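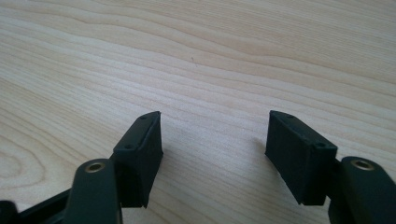
Fig. 1. Pale tabletop with wavy grain.

Moving Dirt at Flurkcombe: Cycle Times for a Compact Track Loader on a Drainage Job

Last updated: March
6 min read

1. Why this topic

The course handout asked for "an earthmoving problem of modest scope." Our first proposal was a full haul-road redesign for the Taten quarry, and it came back with the word "modest" circled. So we ended up at Flurkcombe, where a long, shallow swale was being cut behind a row of storage sheds that flood whenever it rains with any conviction. The contractor, Kongkaew, let us stand behind a barrier with a stopwatch and a clipboard. Hard hats were provided. The one I got had been adjusted for a much larger head.

2. The question

Kongkaew runs a rented compact track loader on small sites. The operator digs, backs up, turns, drives to the spoil pile, dumps and comes back. We wanted to know how much of a cycle is spent moving dirt and how much is spent driving to and from it. The rental contract bills by the engine hour either way, so the owner has strong feelings on the matter.

3. Method

We timed the loader over 7 shifts, splitting each cycle into four parts: load, haul, dump, return. Bucket fill was judged by eye as full, mostly full or embarrassing. We threw out any cycle interrupted by a truck, a phone call or lunch. That left 2211 usable cycles, all of them typed into a spreadsheet by hand. The department's timing software, Savar, would not install on any laptop we owned.

The spoil pile started out 60 feet from the cut. Halfway through, the crew moved it closer for reasons of their own, which wrecked our original plan and handed us a much better one.

4. Results

Haul and return together took up more than half of the average cycle with the pile in its first spot. After the move they took up a bit less than half. Loading time hardly changed, except in the wet clay at the low end, where the bucket came up heavy and didn't want to let go. Dump time there got worse too, with the operator shaking the bucket to clear it. We had no column for shaking and had to add one.

Bucket fill mattered more than we expected. A string of "embarrassing" loads cost more time than the longer haul did. Most of them came late in the afternoon, and we have tactfully not drawn a line between that fact and the operator.

5. Problems

The eye test for bucket fill is weak. Two of us disagreed on roughly one load in 6, and the disagreements were loud enough that the operator noticed. A load cell would settle it, but our budget covered gas and sandwiches.

We also timed only one machine and one operator. He is good. A slower driver would probably shift every number in this report, and we can't say by how much.

6. What we would tell the contractor

Put the pile close to the cut on the first morning. Work the clay after it has had a day to drain, if the schedule allows - the schedule did not allow. Fill the bucket. We passed all this along to Kongkaew, who listened politely and said they knew.

Related reports
Culvert Sizing on the Taten Access Road
Tire Wear on Rental Backhoes: A Short Study
Getting Savar to Run: Notes for Next Year's Class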